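Glanz auf Draht
Das Abtropfgestell ist zurück in den Einrichtungsstrecken. Muss das sein?

Seit April liegt in jedem zweiten Küchenprospekt wieder ein Abtropfgestell aus blankem Draht. Der Versender Umden verlangt dafür 98 Euro, die Manufaktur Ibarra sogar 149, und bei beiden heißt es, das Stück sei zu schön für den Schrank. Mag sein. Ich habe in meinem Leben vier solcher Gestelle besessen, und keines war nach einem Monat noch schön. Kalk setzt sich zuerst in die Kreuzungspunkte der Drähte, danach auf die Füße, und wer ihn wegbürsten will, braucht Geduld und eine alte Zahnbürste.

Dazu kommt die Frage, was überhaupt hineinpasst. Teller, natürlich, dafür ist der Draht gebogen. Gläser kopfüber, meinetwegen. Aber schon eine tiefe Schüssel macht sich breit wie ein Fahrgast mit Rucksack, und ein Stieltopf bringt die ganze Ordnung durcheinander. Die Prospekte zeigen gern drei gleiche weiße Teller. Wer isst so?

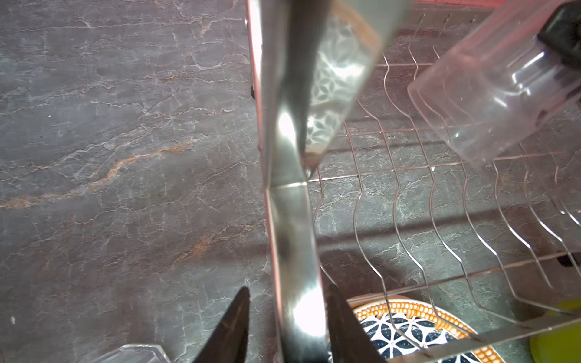
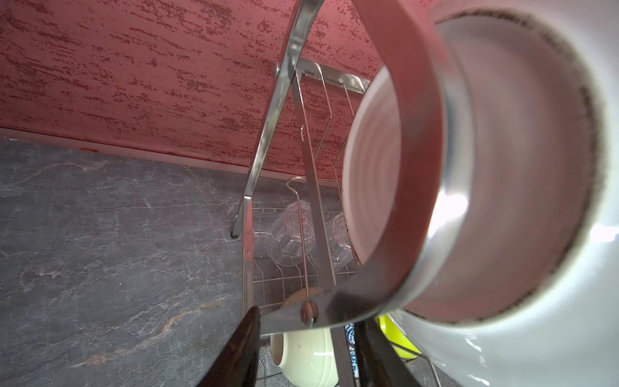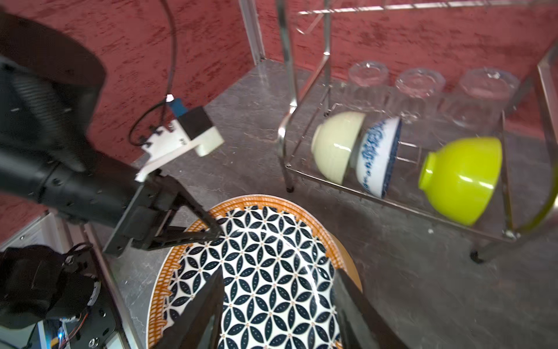 Draht, Glas und Muster auf grauem Stein

Überhaupt, die Muster. Dritden wirbt damit, dass buntes Geschirr im offenen Gestell »die Wand ersetzt«, gemeint ist wohl das Bild an der Wand. Vor einer kräftig gestrichenen Küche kann das hübsch sein, einen Nachmittag lang. Dann kommt das Abendessen, und es tropft wieder.

Wer trotzdem kaufen will, sollte auf die Abstände achten. Bei Uvden stehen die Stege so eng, dass meine Suppenteller nur jeden zweiten Platz nutzen konnten. Ein Geschirrtuch aus Halbleinen liegt übrigens ab 19 Euro im Laden und verschwindet nach Gebrauch an einem Haken. Mein letztes Gestell steht inzwischen im Keller und hält Einmachdeckel auseinander.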